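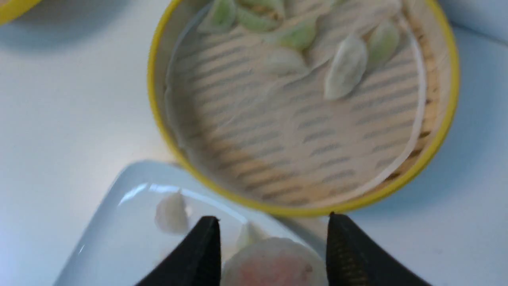 En defensa de la vaporera de bambú

Tuve durante años una vaporera metálica, de esas que se abren como una flor y se meten en cualquier olla. La regalé y no la he echado de menos ni una tarde. Desde entonces defiendo el bambú con un entusiasmo que mi familia ya da por perdido, y aquí quiero defenderlo por escrito.

Me convenció Hui-mei Au en un taller de cocina en Trumilow. Éramos 16 alrededor de una mesa larga y casi todos llegamos pensando que lo difícil sería el pliegue. Pues no tanto (los míos parecían calcetines, y aun así se comieron). Lo que me dejó con la boca abierta fue el cesto. En el metal, el vapor se condensa en la tapa y las gotas caen sobre la masa; el bambú trenzado absorbe buena parte de esa humedad y la masa queda tersa, elástica, con ese punto casi transparente que deja adivinar el relleno. ¡Qué maravilla es adivinar el relleno antes de morder!

Y luego está la mesa. Una vaporera va del fuego al mantel sin pasar por una fuente, y la gente se inclina para mirar dentro. Me gusta que los dumplings lleguen revueltos, unos verdosos y otros blancos, apoyados los unos en los otros como les haya salido. Mi amigo King-fai Hsueh los coloca en círculo, con separación de relojero, y discutimos por ello cada vez que cenamos juntos. Reconozco que los suyos se pegan menos. Los míos me alegran más.

También defiendo el plato pequeño al lado, uno blanco, liso, sin pretensiones. Dos piezas cada vez y el resto se queda en el cesto, al abrigo. Quien se sirve seis de golpe acaba comiéndose cuatro fríos, y eso me duela o no es asunto suyo, pero me duele.
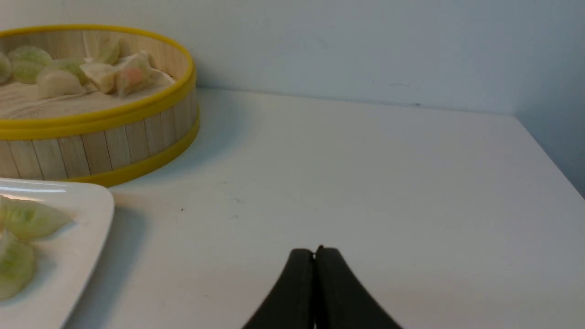
Lo que se pone debajo

Sobre el forro hay bandos. Está quien jura por el papel perforado, quien usa una tela y quien pone hojas de col, que además luego se comen. Yo he pasado por los tres. El papel es comodísimo y deja subir el vapor por los cortes; la tela dura mucho, aunque hay que lavarla bien y tenderla enseguida; la col perfuma un poco y a mí me encanta, pero con un relleno delicado se nota. Lo único que no perdono es poner la masa directamente sobre las tablillas y tirar después con el tenedor. He visto rellenos perderse así, y eran rellenos de gamba.

Shirin Nikzad me decía hace poco que todo esto es mucha ceremonia para una cena entre semana. Le contesté que la ceremonia dura unos 2 minutos: forrar, colocar, tapar. Lo demás lo hace el agua. Ella sigue con su microondas y yo sigo invitándola, a ver quién cede primero.

Me falta hablar de la tapa, que suele quedarse olvidada en cualquier rincón de la mesa y merece algo mejor. Ese tejido apretado es media vaporera. Cuando la levanto la dejo a mano, porque siempre hay una segunda tanda, y la segunda tanda, con todos ya sentados y charlando, me sabe todavía mejor que la primera.

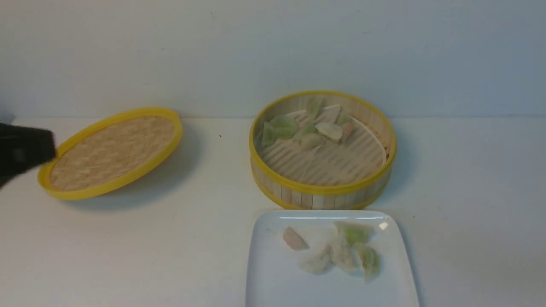 ¿Cómo se limpia una vaporera de bambú?

Con agua caliente y un cepillo suave, sin dejarla en remojo ni meterla en el lavavajillas. Después hay que secarla al aire, abierta y de canto, y guardarla solo cuando esté seca del todo, en un sitio donde no se quede encerrada la humedad.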